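Robots at Ondard practice housekeeping in rooms that don't exist

16 June 2023

The newest trainees at Ondard, the Closlow company that cleans and resets vacation rentals, have yet to touch a real pillow. They are two-armed robots, and for now they live inside a simulator, where they pick things up in other people's imaginary bedrooms.

The simulator was set up in May by Brirnen, a software contractor, and it has already changed the working day for 11 members of the housekeeping staff. They now spend part of each shift at a desk, reviewing practice runs and marking what a person would have done differently. By last week they had gone through 1,243 of them.

"I cleaned rooms for years and my knees kept the records," said Valter Cunha, a shift lead who moved to the review desk last month. "Now I sit down and tell a machine it's holding something wrong. My wife says I was doing that at home for free."
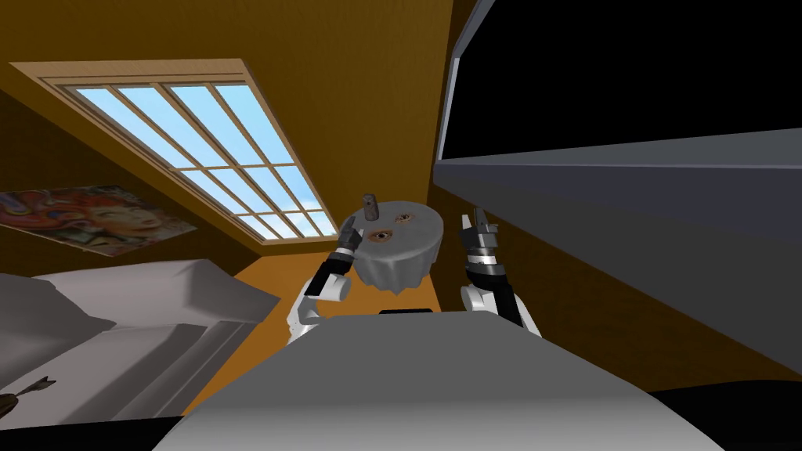
The rooms are assembled from a library of furniture and odds and ends, and the library has its own ideas about what guests leave behind. Reviewers keep a list of favorites taped to the wall by the coffee machine. The rule is that an object gets scored on how it was handled, however odd it looks, and that complaints about taste go to Brirnen.

Not everyone is charmed. The reviewers are paid their usual hourly rate, and several have asked why correcting a robot should pay the same as changing a duvet. Others miss the walking. A few miss being left alone, a perk of housekeeping that never made it into the job ad.

Ondard says no housekeeping jobs will be cut this year – a promise staff noted has an end date. Operations manager Inês Teixeira said the first real machines would carry linen and collect stray items, with people still making the beds and checking the rooms.

"The beds are a long way off," she said. "Have you ever tried to explain a fitted sheet?"

A trial in 3 rental units is planned once the simulated runs are good enough, though the company has not said what good enough means. Cunha has offered to define it. His version runs to around 50 points and starts with knocking before going in.

Staff who want to move to the review desk can put their names down with their shift lead. Training takes one morning, and chairs are provided.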